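# Setting up a media list for a regional campaign

Last updated August 6, 2023

These steps cover building a press contact list for a campaign that runs in one region. They assume you already have an approved message and a launch window. The client used here is Brotport, a bakery chain opening its second store in July.

1. Open a new sheet with one row per contact. Use these columns: name, outlet, beat, email, last contact, status.
2. Add local outlets first. Radio and community newsletters go on the same sheet as newspapers.
3. Read the last 2 stories by each person before you add them. If neither one fits the client's field, leave the row out.
4. Mark each row A or B. A contacts get a personal pitch. B contacts get the standard release.

For Brotport the first pass gave 45 rows. After step 3 there were 27 left, and 14 of those were marked A.
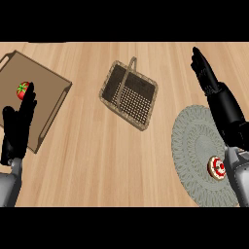
Set the send order next. A contacts go out in the morning, one email at a time, with the outlet named in the first line. B contacts go out the next day as a single batch - use blind copy or a mail tool such as Goltico.

Log every reply on the day it comes in. Use only these status values:

- `sent`
- `replied`
- `declined`
- `covered`

Do not follow up more than once. Wait three working days, reply on the same thread, and keep it under five lines. If a contact declines, set the status and do not move them to B.

Store the finished sheet in the client folder with a read-only copy for the account lead. Send corrections to Mavis Mercado.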